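Lins bench: equipment plan and data card

Status: draft for the August budget round
Site: Drinlow warehouse, one black worktable beside the blue racking
Task: handling tape dispensers and rolls of clear tape, by hand

Purpose

Lins is a set of head-view recordings of manual bench work. We are using it to decide what to buy for the automated version of the bench, and in what order. The budget line is 3,000, to be split between grippers, mounts and spare stock.

Grippers

Both hands are used on small parts, so a single arm is out. The plan is 2 arms with parallel fingers. Quotes from Janthorpe and Dristedora are in the quotes folder.

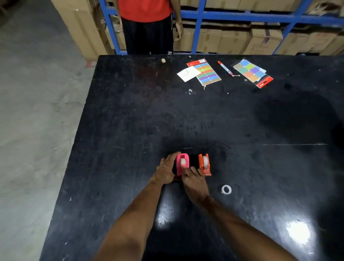

Dristedora wrote back that soft fingertips should be priced as a consumable, with a spare set ordered up front, and that our first sheet had left them out entirely. The sheet now has a line for them at 300.

Consumables

Dispensers and rolls wear out in testing. Order them in more than one color, and keep the brand the same for the whole run. 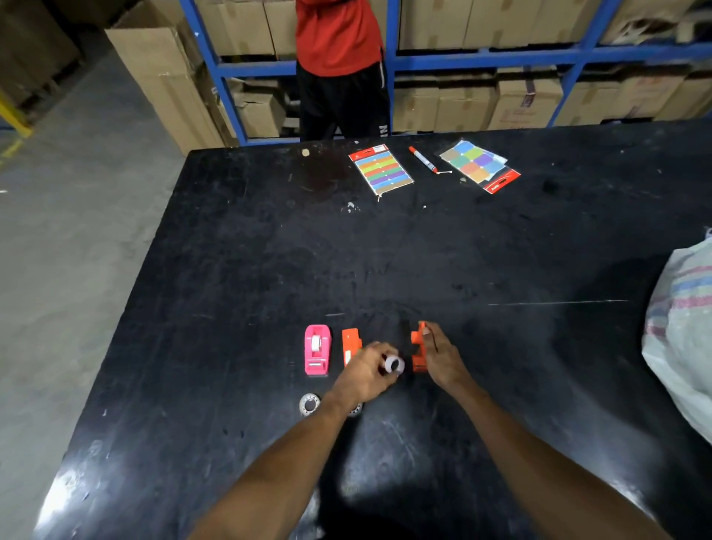 Shipping is quoted separately and should go on its own line. Do not fold it into the unit price, or the two quotes can't be compared.

Table and lighting

The black top is scuffed and throws back glare. A matte mat is cheaper than new lights, so price the mat first.
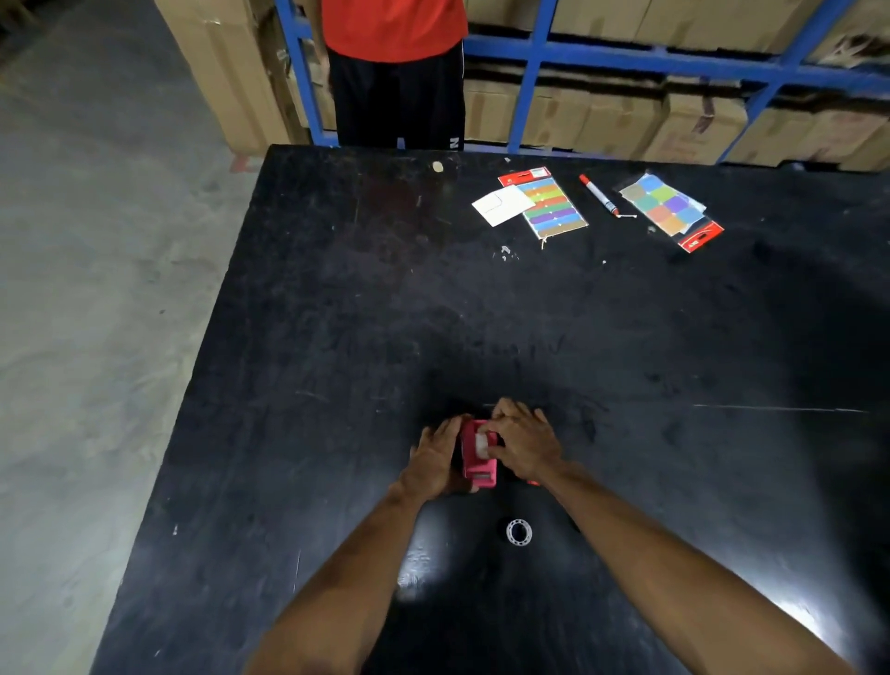 Lead time on mounts is 4 weeks. Place that order before the grippers.

Open items

Warranty terms from Janthorpe
Power drop at the bench
Storage for raw recordings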